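「8週間で歩く町に」 プレムルデールの健康ポイント事業、成果の根拠に疑問

プレムルデール町が昨年度に実施した健康ポイント事業「キミエ」について、町は「住民の健康づくりに大きな効果があった」とする報告をまとめ、次年度からの本格実施を目指す方針を示した。ただ、公表された資料を読むかぎり、何をもって「効果」と呼んでいるのかははっきりしない。

キミエは、スマートフォンの歩数記録や健康教室への参加に応じてポイントを付け、町内の店で使える買い物券と交換できる仕組み。企画と運営はコンサルティング会社のンドロヴ社が請け負い、歩数を集計するアプリにはカドラ社の製品が使われた。期間は8週間で、登録した住民は1,985人だった。

報告書の1ページ目には「参加者の歩数が増加」「健康意識が向上」という見出しが並ぶ。だが、増加の根拠となっている歩数の比較は、8週間を通して記録が途切れなかった人だけを対象にしている。その数は300人。登録者の大半は、途中で記録が止まったか、もともとほとんどアプリを開いていなかったことになる。

最後まで続けた人の歩数が伸びていても、驚くにはあたらない。続けられたのは、もとから歩く習慣のある人や、時間に余裕のある人だったかもしれない。事業に参加しなかった住民との比較も行われておらず、同じ時期に町全体で歩く人が増えていたのかどうかも分からない。事業は春先に始まっている。暖かくなれば外に出る人は増える。

町の健康推進課は取材に対し、「継続された方の変化を見ることが、事業の可能性を示すうえで適切だと考えた」と回答した。途中でやめた人への聞き取りについては「予定していない」という。

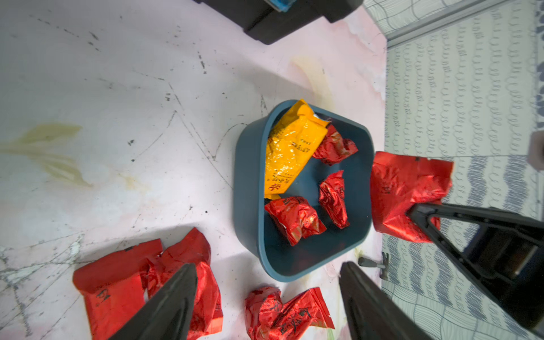 プレムルデール、9月
報告書でもう一つ目を引くのが、間食についての項目だ。終了時のアンケートで「菓子類を控えるようになった」と答えた人が多かったとして、町は「食生活の改善にも波及した」と書いている。しかし、設問は「事業をきっかけに菓子類を控えるようになりましたか」という聞き方で、選択肢は「とてもそう思う」「そう思う」「どちらともいえない」の三つしかない。「そう思わない」を選ぶことはできなかった。

実際に何をどれだけ食べていたかの記録は取られていない。開始前のアンケートには間食に関する質問そのものがなく、前後の比較はできない。健康教室で「菓子を減らしましょう」と教わった人に、教室の最終回で「減らしましたか」と尋ねれば、どんな答えが返ってくるかは想像がつく。

町は、アンケート用紙の作成はンドロヴ社に任せていたと説明する。同社の広報担当は「住民の前向きな気づきを引き出すことを重視した設計」とコメントした。前向きな気づきを引き出すことと、効果を測ることは別の作業のはずだが、報告書では二つが同じ章に収められている。

医療費についての記述も慎重に読む必要がある。要約版には「将来の医療費抑制が期待される」とあり、町の広報紙はこれを「医療費の抑制へ」と縮めて見出しにした。本編にあたると、この部分は町の医療費の実績を調べたものではなく、歩数が増えた状態が5年続いたと仮定した場合の試算だった。8週間の結果から5年先を見通すのに、途中で歩かなくなる人の割合は計算に入っていない。健康推進課は「あくまで期待であり、約束ではない」としている。

参加者の偏りも気になる。アプリはスマートフォンがなければ使えず、紙の記録用紙が配られたのは役場の窓口だけだった。年代別の登録者数は報告書に載っていない。健康教室の多くは平日の午前10時から開かれており、勤めのある人や、小さな子どもや家族の世話をしている人が通うのは難しい。病気の予防という目的からすれば、運動不足になりがちなのはむしろこうした人たちだろう。すでに元気な人にポイントを渡して終わる事業になっていないか、資料からは判断できない。

ポイント制の健康事業が無意味だと言うつもりはない。買い物券が外に出るきっかけになった住民もいるはずだ。役場前で話を聞いた登録者の一人は「券は助かった。歩くのは前から歩いていた」と話した。別の一人は、2週目に電話の機種を変えたところ記録が引き継がれず、問い合わせの返事を待つうちに期間が終わったという。こうした登録者が報告書でどう扱われたのかを尋ねると、町は「個別の事情は把握していない」と答えた。

買い物券の原資と運営委託費の内訳についても、公表資料では「事業費」として一括されており、住民に渡った額と会社に支払われた額の区別がつかない。町は内訳の公開を「検討中」としている。カドラ社は、集めた歩数データを事業の終了後にどう保管しているかという質問に、期限までに回答しなかった。

本格実施の予算案は次の町議会に提出される見通しで、月曜日には住民向けの説明会が役場で開かれる。配布予定の資料は要約版のみ。本編は町のウェブサイトで閲覧できるが、歩数の元データと、アンケートの未回答者の数は掲載されていない。町は次年度の事業でも、同じアンケート用紙を使う予定だという。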